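Courses > Textile Care and Household Systems > Unit 4 > Handout 4.2

Handout 4.2: Folding a Crumpled Garment from an Unknown Starting State

Reading time: 6 minutes

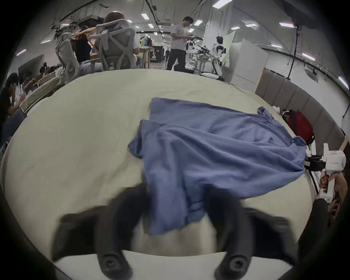
1. Scope

This handout covers the flat folding of one upper-body garment that starts as a heap on a table. The garment on the table in the photograph, a crumpled blue one and likely a shirt, is a fair instance of the starting state: wrinkles bunched across the middle, one corner over the near side, a flap running out to the right. Unit 4.1 dealt with garments taken straight from a hanger, where front, back, collar and hem are known before work begins. In 4.2 none of these is known.

Trousers, fitted sheets and socks are treated in Unit 5. Knitwear heavy enough to stretch under its own weight is excluded from both units.

2. Terms

Heap: a garment with at least one fold hiding part of its outline.

Flat state: a garment with its full outline visible, both sleeves out to the sides, and no layer doubled except front over back.

Landmark: a point that can be identified by touch or by sight without unfolding the rest. In order of reliability these are the collar, the side seam at the hem, the shoulder seam and the cuff. A corner of loose cloth isn't a landmark until it has been checked for a seam.

Overhang: cloth that lies past the edge of the table. Overhang pulls on whatever is above it and increases as more cloth slides over.

Pinch: a grip on a single layer or a known number of layers. A grip on an unknown number of layers is called a grab, and the two should be recorded separately in the worksheet.

3. Work surface

The surface should be clear for at least 20 inches on every side of the heap. Bags, tools and paper are moved before the first pinch. A smooth top lets cloth slide, which helps when spreading and hinders when folding. Plellita sells a thin felt mat for this purpose, and the teaching room has several. A bath towel laid flat does the same job.

Work from the long side of the table where there is one. On a round or oval top, pick a side and stay there. Students who walk around the table during a trial tend to lose track of which hem they were holding, and the trial then has to be scored as a restart.

4. Procedure A: heap to flat state

4.1 Bring in the overhang. Slide the whole heap toward the center of the table with both hands flat. Do not lift it by the hanging corner. Lifting at the corner rotates the heap and buries any landmark already in view.

4.2 Search for a landmark. Begin with whatever sticks out. A long narrow flap is usually a sleeve, and following it toward the body leads to the shoulder seam. A wide flap is usually hem. Check either one by feeling for a stitched edge.

4.3 Pinch the first landmark and hold it. Search with the other hand for the matching one on the opposite side. For a shoulder seam, follow the collar across. For a side seam, follow the hem.

4.4 Lift with both hands until the lowest part of the garment just clears the table. Pull outward with light tension. Most wrinkles drop out at this stage. Any that remain are smoothed in 4.6.

4.5 Lower the garment with the free end touching first, then draw it toward you as it goes down. Cloth laid straight down will fold under itself at the hem.

4.6 Smooth from the center outward with the palm. Two passes for each half are enough. Further passes shift the layers against each other and show up later as a skewed side edge.

4.7 Set the sleeves out at right angles to the body. Check that the underside of each sleeve is not doubled.

If no landmark is found in 4.2 after a full pass over the heap, lift by any point, let the garment hang, and take the lowest point as the next place to hold. Repeat once from the new point. In worksheet trials this regrasp brought a hem or cuff into reach in most cases. It is slower than a direct search and is not used first.

5. Procedure B: flat state to folded rectangle

5.1 Turn the garment face down.

5.2 Fold one side in along a line from the middle of the shoulder to the hem. Lay the sleeve back on itself so that it stays inside the body outline.

5.3 Repeat on the other side. The two side edges should be parallel.

5.4 Fold the hem up to just below the collar. For a shelf stack, stop here and turn the garment over. For a drawer, fold once more.

5.5 Press with the flat of the hand. Do not pull at the corners to correct the shape. If the rectangle is out of tolerance, open it back to 5.1.

6. Tolerances and scoring

Each trial is scored out of 100. Procedure A carries 60 points and Procedure B the remainder. The weighting reflects where time goes: in last November's section, students spent almost 60 percent of each trial before the first fold.

Opposite edges of the finished rectangle may differ by up to 2 centimeters. A sleeve showing past the outline is a deduction. A restart is also a deduction, though a smaller one than finishing from a bad flat state, and the score sheet gives both values.

Grabs are not penalized in Procedure A. In Procedure B every grip should be a pinch.

7. Common faults

Inside-out garment. Detected by the exposed seam allowance at the side seam. Correct it before 4.6. Reach in through the hem, take both cuffs, and draw them back out.

Twisted body. The front hem and back hem do not line up although the collar is flat. The cause is almost always one shoulder pinched from the front and the other from the back. Return to 4.3.

Creeping overhang. The garment is spread too near the edge, and the hem slides off during smoothing. Recenter and hold the hem down with the forearm.

Static cling between layers. Mostly seen in synthetic blends. Separate the layers with a flat hand slid in from the hem.

Buttons open at the placket. The front splits into two panels and behaves like a larger, looser heap. Close the top button and one at mid-chest before starting 4.4.

8. Worksheet

Complete 20 trials with the garment supplied in the Sithole bin at your station. Between trials, gather the garment into both hands and drop it from elbow height so that the starting state varies. Arranging the heap by hand is not permitted.

For each trial record: first landmark found, number of grabs, number of pinches, whether a regrasp was used, elapsed time at the end of 4.7, elapsed time at the end of 5.5, and edge difference. Plot the two times against trial number on the same axes. State whether the time for Procedure A or for Procedure B falls faster, and suggest why in one paragraph.

Reading: Metden course packet, section on fabric stiffness and drape. Skip the appendix on industrial presses.

Handout revised 5/31/20.

Comments (4)

skonier_lab_b: In 5.4, does "just below the collar" mean the collar seam or the collar edge? I measured to the seam and got a different rectangle from my partner.

Course staff: Seam. The next revision will say so.

rowan.t: The lowest-point regrasp in section 4 gave me the same cuff three times in a row on a long-sleeved shirt. I switched hands and held the cuff while I looked for the shoulder, and that worked. Recorded it as one regrasp, hope that's right.

ironingboard77: Is the towel allowed for scored trials or only the felt mat? Section 3 reads like either is ok.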